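Re-gluing a white laminate desk edge, contact cement or iron-on?

Ullava Home Forum > Furniture and Repairs

tallpine60
Posted November 10, 2023

I have a Tondutance desk with a white laminate top. The front edge strip has started to lift where my forearms rest. The gap is 11 inches long and wide enough to catch a sleeve. The rest of the strip is tight.

I called the store and they don't sell replacement strips for this model anymore. The part number on the underside is 3443 if that helps anyone. I would like to glue the old strip back down instead of buying a new top. I have contact cement and a bottle of yellow wood glue in the garage. Which one should I use?

marlowe_k
Contact cement. Wood glue needs bare wood on both sides to hold well, and the back of your strip is plastic. Scrape the old glue off both faces first. Put a thin coat on each side, wait until it is dry to the touch, then press it together. You get one chance to line it up.

grainandgrit
I disagree on the contact cement for a lifted section. It's fine when the whole strip is off and you can reach both faces. With 11 inches open and the rest still attached, you can't get a brush in there without making a mess. If the old adhesive is the hot melt kind, put a sheet of parchment paper over the strip and run a clothes iron along it on medium. The old glue softens and grabs again. Press it with a block of wood until it cools.

marlowe_k
That works on a strip that came loose last week. If it has been open for a year it's full of dust and skin oil, and the old glue won't grab anything.

tallpine60
It has been open since January, so there is some dirt in it. I can slide a business card in all the way to the back. 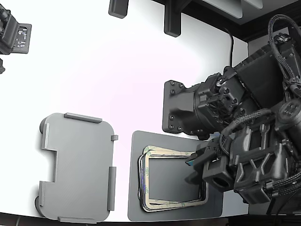
I also noticed the core feels a little rough along the lower half, as if it swelled. I did spill coffee on that side once. Does that change the answer?

grainandgrit
Yes, it does. If the particleboard has swelled, the strip won't sit flat no matter what glue you use. Let it dry out for a few days with the gap propped open. Toothpicks work. Then sand the high spots with 100 grit on a thin stick, and vacuum it out.

lowtide_garage
I repaired two desks like this for an office on Texier Road. I used a gel contact cement called Brastelari, spread with a strip of plastic cut from a yogurt lid. The gel doesn't run, so the mess problem is smaller than people say. Tape the top surface with painter's tape right up to the edge before you start. Any squeeze-out on white laminate will turn yellow if you leave it.

grainandgrit
Fair enough on the gel. I was thinking of the regular stuff in the can. I would still try the iron first because it costs nothing.

marlowe_k
Don't iron a swollen edge. You'll drive steam into the core if there is any water left in it.

grainandgrit
No one said to use steam. Dry iron, water tank empty. And I told him to let it dry first.

lowtide_garage
What are you all using to clean the faces? I have used rubbing alcohol on a rag. Acetone took the shine off a laminate sample I tried it on.

marlowe_k
Alcohol for me too. Keep acetone away from the strip.

tallpine60
Thanks. I have toothpicks in it now and I'm leaving it alone for a week. After that I'll sand it, wipe it with alcohol and use the gel. Is 60 degrees in the room too cold for contact cement?

lowtide_garage
Check the label, but I would warm the room up a bit. Mine stayed tacky for a long time in a cold shop.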